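Visit notes: Trellmont open day, control software track

The Friday program at Trellmont was split between hardware in the main hall and software upstairs. I only did the upstairs part. Badge pickup opened at 11 and the first software demo was already running by then, so I missed the introduction and came in on the scheduler.

The station I spent most time at was the two-arm sorting booth. The stack is in three layers. A planner called Govlow assigns pieces to arms and orders the picks. Savchuk is the perception service, which publishes piece poses and a color class. Underneath is a joint controller running at 200 Hz with its own safety limits, independent of the other two. Messages between layers are timestamped at the source, and anything older than 30 ms is dropped by the planner instead of extrapolated. I asked about that choice. The answer was that extrapolated poses had cost them more in failed grasps than the dropped messages cost in idle time.

Arm assignment is a reservation scheme. Each arm requests a swept volume before it moves, and a request that overlaps a granted one waits. The volumes are padded boxes, so two grippers working near the middle of the mat will often serialize. A finer geometry exists in a branch but was not running.

The task is color sorting of small elongated pieces into bins at the back of the mat. 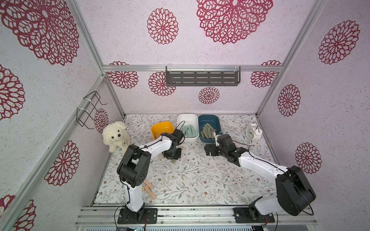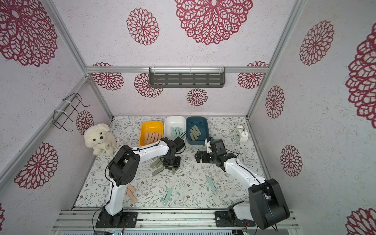

Wrist view, with a mint-green piece in the fingers: 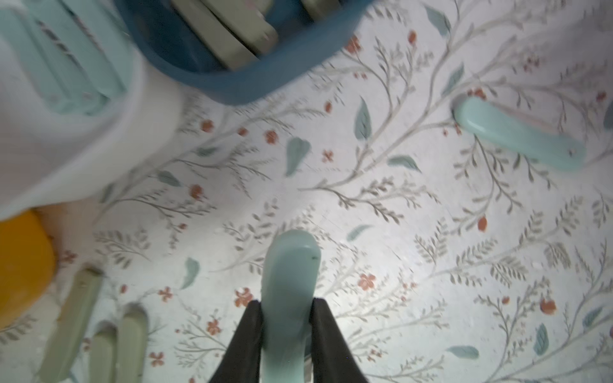
Kadis asked why the wrist view is used at all when the fixed view already covers the mat. The presenter's reply was that the fixed view sets the approach and the wrist view only corrects the last part of it, and that the correction is switched off when the wrist is moving fast enough to blur its own view. Kadis was not satisfied and said a speed threshold is a poor stand-in for measuring the blur directly. The presenter agreed that it was on the list.

The color classes are handled with a per-bin prior. Mint and gray-green are the pair that gives trouble, and Savchuk reports a confidence with each label. Below the cutoff, Govlow moves that piece to the end of the queue and looks again after its neighbors are gone. Pieces lying against one another get the same treatment.

Tooling was the better half of the session for me. Every run is logged with planner state, reservations and both views on one clock, and the replay tool can swap in a different planner build against recorded perception. It flags the first decision where the two builds differ. Replay is open loop after that point, so it finds divergences but cannot score them. Release 11 is supposed to add a simulator handoff at the divergence, planned for March.

Configuration is a single file per booth, checked at startup. Bin positions are entered by hand. I would have expected them to be detected, and did not get a clear answer on that.

Slides are to be posted with the replay tool documentation. The log format description was available on paper at the desk.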